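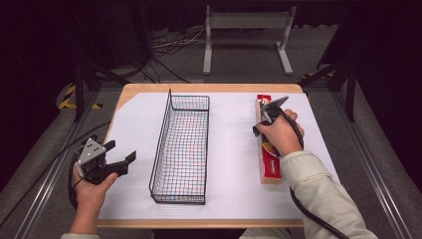

Slide 1. Red box, wire basket, one gripper in each hand.

Leave it up while people find seats. Do not start with the title slide, the title was chosen in February by someone in a hurry and says "Journey".

Hello, thank you, I'm Tetteh Arthur, I run the packing side at Pralora. For those who don't know us, we put groceries into things so that other people can take them out again. Pause. If no laugh, carry on, it wasn't much of a joke.

Point at the box. Flat on the table, long and narrow, picture of food on one end. A person picks that up without knowing they've done it. Do it with a gripper in your fist, two fingers and no thumb to speak of, and you find out how much your hand has been doing for you all these years. I dropped the same kind of box four times on my first go and was told kindly to have a sit down.

Point at the basket. Thin wire, upright sides, tall handle at the far end. Ask the room which way they'd come in. Someone will say "from the top". Wait. Someone else will say "yes but the handle". That is most of our Tuesday meeting – change this, I've promised not to name days. That is most of our weekly meeting.

Slide 2. The old job (text only)

Grivis line, before. Stand, reach, pack, push along. 900 baskets on a full shift. Good shoes mattered more than anything in the training folder.

People were quick and bored. They were also very good at noticing things: a box with a soft corner, a basket with a bent wire that would catch on the next one. None of that was written in the job description. We discovered it wasn't written anywhere when we tried to hand the job to a machine and it packed soft corners all morning with great confidence.

Slide 3. The new job (text only)

Now we have people who show the work as well as people who do it. The showing is done at a table like the one you saw. Same motions, slower, with the grippers. Urker is the name of the system that learns from it. I didn't name it. I have asked who did.

What changed for the people:

Shorter spells. 41 minutes at the table and then off it. The number came out of an argument between 40 and 45 and I'm not proud of how long it took.

Different tiredness. Shoulders used to go first, now it's the wrists and the patience. Tell the wrist strap story if time. Skip if Quaye people are in the room, they supplied the straps.

Cables. You learn to move with a cable coming off each hand. One of the packers now holds her tea as if it might be plugged in.

Pay. Somebody will ask so say it first. Table work is graded one step up. It wasn't at the start, and it should have been. Don't mumble this bit.

Slide 4. Tyra's slide

Tyra Engebretsen packed on the Grivis line and now decides what counts as a good demonstration. Her rule is on the slide, read it out exactly:

"If you wouldn't put it in your own kitchen like that, do it again."

She threw out 186 recordings in her first week. Management asked whether they could be rescued. She asked whether management would like to come and do the packing. They were not rescued.

Slow down here. Before, when Tyra said a basket was badly packed, it got repacked and that was the end of it. Now it changes what the machine gets shown. Same opinion, a lot more weight behind it, and a desk she complains about.

Slide 5. What I'd do differently

Ask the packers before buying anything. We asked after, with biscuits.

Don't say "freeing people up". Free for what? They wanted to know and I had no answer ready. Two of them moved to goods-in and like it. One left, and told me plainly why, and had a point.

Keep the old line running longer than the plan says.

Back to slide 1 for questions. Likely ones: will it take the jobs (say what I know, which stops at the end of this year), is it faster (not yet), can I have a go (no, insurance).

Notes last changed 2020-03-20. Check clicker batteries.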